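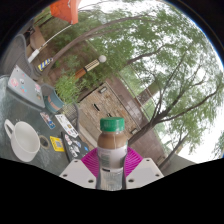
Fig. 1. Bottled milk coffee, green screw cap, label round the middle.

Unit 4 handout — Drinks that separate (emulsions + suspensions)
P. Tam, Purnutthorpe evening program. Bring this back next time, we use the table on the reverse.

Start with milk. Fat droplets in water, proteins sitting on the outside of the droplets so they don't clump. Add coffee and you add acid, plus very fine bits of ground bean. Two separate problems, don't mix them up in your write-up (half the group did on the last one).

Problem A — solids sink. Fine coffee particles, cocoa if there is any. Slow, but gravity doesn't get tired. Shaking fixes it for a while.
Problem B — fat rises. Cream line at the neck. Homogenizing makes the droplets smaller so it takes much longer.
Problem C, sort of — acid makes milk protein clump. Shaking does NOT fix this one. If you see flakes after a good shake, write "flakes" and leave it at that.

Key word: sediment = what ends up at the bottom. Not the same as residue, which is what stays behind on the wall of the bottle when you pour.

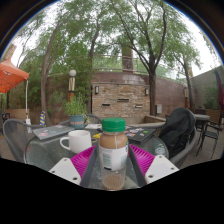
Fig. 2. Milk coffee on the patio table. Light brown in the upper half, a smaller amount of darker liquid near the bottom.

Use Fig. 2 for question 11 on the worksheet. Sketch the bottle, label the layers you can make out, and say which problem you think it is. One sentence of reasoning is plenty. Don't guess at the recipe, the label can't be read.

Things to get right when you look at your own bottle:
Stand it upright and leave it. No swirling.
Look from the side with your eye level with the layer, not from above.
Colored or patterned table underneath? Put plain white paper behind the bottle. Glass tops are a pain, you get reflections and whatever is under the table too.
Ribs in the plastic bend the light, so a band of color near a rib may not be a real layer. Turn the bottle slowly and check agian.
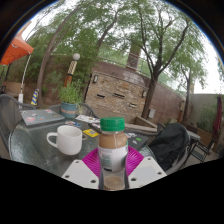
Then the shake test. Cap tight, ten turns end over end, stand it down, start the clock. Note the color at the shoulder and at the base seperately. If they match at the start and drift apart later, that's settling. Then pour into a white mug and look for grit in the last mouthful.

Reading: Lu, chapter on colloids, pp. 165 onward. Skip the math box.

Worksheets in the tray by 6 pm, room 373.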